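13 June 2025

Tableware bench, second session on the Darholm set. Carried on from the April notes, same table, same lamp off and blinds half down. Wanted to finish the glaze comparison before the Standen samples go back.

Washed everything first this time. In April I skipped it and we ended up arguing over marks that came off with a damp cloth. Warm water, a little dish soap, soft sponge, air dried on the rack. No scouring pads near the matte pieces, please. They pick up gray streaks and it takes forever to get them out.

Weighed 13 pieces and wrote the weights on the card in the box. The small plates are consistent. The deep bowls are not, and 2 of them are heavy enough to notice in the hand. I would like to know if that is wall thickness or the foot. Need the long calipers, which are still in the Moffat kit.

Rocking test: set each piece down on the tabletop, press the rim lightly on opposite sides, turn a quarter, repeat. One saucer rocks. Marked it with tape underneath. Checked it again on the granite slab to be sure it wasn't the table, and it rocks there too.

Color. The card calls all of the dark ones "slate" and I don't think one word covers it. In window light the inside of the bowl goes grayish with a bit of green in it, and the rim reads as a much stronger blue where the light hits the rounded lip. Against pale wood the difference is easy to see.

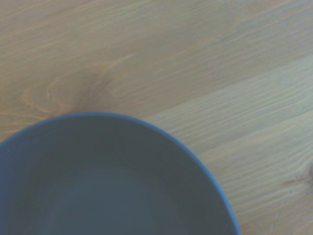
Proposed wording for the sheet: "dark slate blue, matte inside, brighter at rim." Somebody please check it against the Grekano chips before it gets typed up. I had the chips out under the overhead tubes and they all looked wrong, so do it by the window before noon.

Stacking: got to 9 bowls before the stack started to lean. Paper liners between them from now on. Two without a liner stuck together and I had to twist them apart.

Shelf space is getting short. Moved the Standen boxes to the bottom and put the bowls at waist height. The order sheet says 2,000 liners to a carton, so one carton will do.

Still to do: foot measurements, second look at the saucer, reprint the card.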